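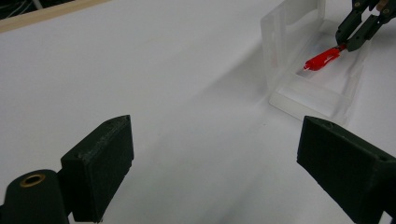
A matte white tabletop in soft light.

Sorting and storing family prints at home

Most houses have a drawer or a shoebox of loose prints, and most of them stay that way for years. The method below comes from Lise Tremblay, who framed pictures for a living in Hernau and now does her own family's boxes over the winter.

Clear a table first
Wipe it down and let it dry completely. Keep drinks in another room. Wash your hands and skip the hand cream, which leaves marks on glossy paper. Cotton gloves are fine for negatives but clumsy for prints, and clean dry fingers held to the edges work just as well.

Sort by person or by year, then stick with it
Baby pictures are the worst to date because there are so many of them in the first few months. Look at the back for a lab stamp before you guess. If there is nothing, go by teeth, hair and who is holding the baby. Lise had 1152 prints in her first batch and got through them in 16 evenings, an hour or so each time.

Writing on the back
Use a soft pencil on older paper prints. Newer prints have a plastic-coated back that pencil will not take, so use a photo-safe pen there and leave the print face up on a clean sheet until the ink is dry. Write near the edge and press lightly. A ballpoint leaves a ridge you can see from the front.

Prints stuck together
Do not pull. If one or two are stuck at a corner, slide a length of unwaxed dental floss between them and work slowly. Soaking in cool distilled water frees some ordinary lab prints, but it will ruin inkjet prints and anything with handwriting you want to keep. Scan the top one before you try.

Old sticky-page albums
The glue on these yellows and gets harder with age. Take the prints out now if they still lift. Floss works here too. If a print will not come, photograph the whole page and leave it alone.

Boxes and sleeves
Look for "acid-free" and "PVC-free" on the label. Shoeboxes are neither, as a rule. Pack prints upright and snug, with a card spacer if the box is only half full, so they don't slump and curl. Keep them in a closet on an inside wall, under 70 degrees if you can manage it. Attics and basements are both bad places - one is too hot and the other too damp.

Hanging a portrait
Keep it out of direct sun, and use a mat so the print does not touch the glass. For a baby's room, hang frames well away from the crib and use acrylic in place of glass.

Duplicates and blurry ones
Throw out the blurry ones. Put duplicates in envelopes with a relative's name on each and mail them before you start the next box.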